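How to Protect a Table Before a Messy Project

Posted by Encarnación Lozano, Jun 22, 2025

I own one decent table. It has survived two moves, a fondue phase, and my cousin Begoñe Urquijo, who once refinished a picture frame on it with nothing underneath but optimism. The ring is still there. She calls it patina.

Covering a table takes five minutes, and most people do it badly. My method:

Step 1. Clear it and wipe it. One crumb under the paper will find the tip of your pen every single time. Let the top dry completely, or the paper will wrinkle before you have done anything to deserve it.

Step 2. Pick your cover. Newspaper is free and will print yesterday's headlines on whatever you're gluing. Plastic sheeting handles paint and spills, but it slides around like a fish. For dry work, glue and small parts, I like wide white paper off a roll. You can see a dropped screw on it, and you can write notes right next to the mess.

Step 3. Cut it big. For a drop over the sides, add 7 inches to each dimension. If you only need the work area covered, stop short of the edges and don't lose sleep over it.

Step 4. Flatten the curl. Roll paper wants to be a roll. Put it curl side down and leave a heavy book on each end while you make coffee. I use the Gallardo cookbook, which has never helped me with anything else.

Step 5. Tape it. Painter's tape, on the underside of the table if you can reach. Press a test piece somewhere hidden first and leave it for an hour. Packing tape will hold beautifully and take the finish with it in July, when you finally get around to peeling it off. 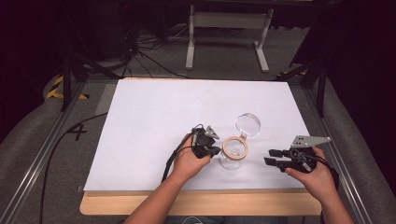

White paper over a light wooden tabletop, big enough for two hands' worth of work.

Step 6. Take it up properly. Pick out anything you want to keep, then fold the edges toward the middle so the scraps stay inside. Glitter is exempt from this advice. Glitter lives with you now.

A 40-foot roll lasts me most of a year. Begoñe has asked to borrow some.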